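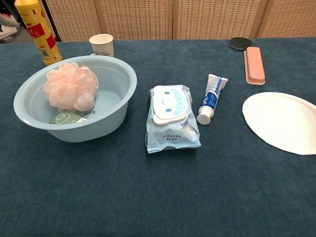 Is the hygiene bank reaching the households it was set up for?
Mostly, though the villages beyond Lurbridge are still getting less than their share, and the second half of the year will be spent on that.

Gallelcombe Hygiene Bank
Half-year progress report to the Pumphrey Fund

Period covered: January to June

Parcels given out

We gave out 561 parcels in the six months. Of these, 381 went to households in Gallelcombe itself and the rest to Lurbridge and the outlying villages. Your grant agreement asked us to move towards an even split between the two areas, and we are not there yet. The Lurbridge collection point opened in March, two months later than planned, as the lease on the first room fell through and we had to look for another.

A standard parcel holds soap, shampoo, toothpaste, toothbrushes, deodorant and toilet roll. Families with a child under three also get nappies and wipes. From April we began asking people to tick what they needed on a short form. Fewer items now come back to us unopened, and the shelves empty more evenly than they did. Shaving foam is asked for much less than we had guessed. Washing-up liquid, which was never on the list, is the thing people write in most often at the bottom of the form. We would like to add it from September if you are content for the stock line to cover it.

Referrals

We now take referrals from 43 places, including schools, two surgeries, the housing office and the advice centre. Most send us one or two households a month. The schools send more just before the holidays, and we ran short of children's toothbrushes in the last week before Easter. We have since changed the reorder level.

People can also come without a referral — this was agreed with you in the autumn — and around 14 did so in a usual month. We have not turned anyone away.

Stock and storage

Donated goods still make up the larger part of what we hand out. The collection bins at the library and the swimming pool do well. The one at the station was taken out in May after it was damaged, and it has not been replaced.

Bought stock comes from Sarkov, the wholesaler on the Lurbridge road. Their prices for nappies went up in February and we moved to a larger pack size to make up some of the difference. Delivery is free above a set order value, so we now order every five weeks instead of monthly.

The storeroom has new shelving along the back wall. Damp under the window is being dealt with by the landlord. No stock was lost to it.

Spending

Spending on stock is slightly over the half-year figure and spending on rent is under it, owing to the late start at Lurbridge. We ask to carry the unspent rent over to the van hire line for the village round.

Plans to December

A fortnightly van round to the villages is due to start in September, stopping at three halls. Opening hours at Lurbridge will be extended to 7pm on one evening a week — several people told us they could not get there before work finished. The full accounts will follow in July with the signed stock sheets.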